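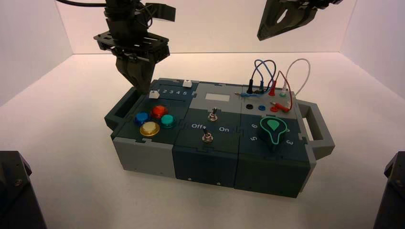 Brullum three-module board, handles fitted, in the white enclosure.

Every robot vendor has a video of their arm doing something clever once. The Brullum is for finding out whether it can do it again with somebody else keeping score.

The board is three modules joined with jigsaw seams: sliders and push buttons at one end, toggle switches in the middle, patch cables and a rotary knob at the other. It has a carrying handle at each end, so it can be moved without holding it by the wires. Please don't hold it by the wires.

What the house rules ask for

The Brullum ships with the Marka practice sheet, 2 pages in plain English. Most of it is common sense that people skip on a busy afternoon.

Start state. Before each run the top slider goes to 5 and the bottom slider goes to 1. "Close enough" is not a start state.

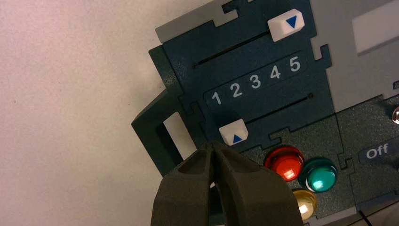 A run begins when the operator lets go of the start control and steps back. Any hand over the board after that ends the run, including a helpful hand, including yours. Time limit is 60 seconds per task unless you've written a different one down beforehand. Writing it down afterwards is called something else.

Contact. Closed fingers may push a slider knob. Pinching it is fine too. Pushing the whole board across the table until the knob happens to line up is not fine, and yes, that clause has a history.
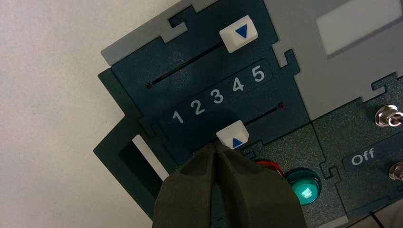 Sliders are scored on where the knob stops when the gripper has backed off. Read the position against the printed numerals from straight overhead, and use the same person for the whole session if you can. In-between stops get recorded as in-between. Rounding up is a habit best left to real estate.

Failed runs stay in the log. A log with no failures in it will be returned with a polite note.

Clearances and cables

Where two arms share the board, park the idle one well clear before the other moves. Keep slack patch cable away from the working side. Check the toggle nuts every 165 runs and snug them by hand; a loose switch turns on its mount and makes a perfectly good program look foolish.

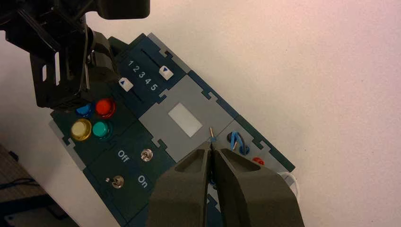
Wrist cameras should be checked for focus and fixing at the start of the day, and again if anyone has bumped the arm and gone quiet about it. Wipe button caps with a dry cloth. Solvent will dull the colour and your warranty.

In the carton: assembled board, 2 handles, spare slider knobs, the practice sheet and 3 blank log pads. Replacement modules are sold singly. Orders placed before the end of April get the current sheet plus the next revision free.

Page revised 05/03/2020

Related items
Brorov bench clamp set
Kiiskinen patch cable pack
Marka log pads, refill
Brullum spare slider module

Contact sales | Returns | © Brorov Test Equipment | Back to top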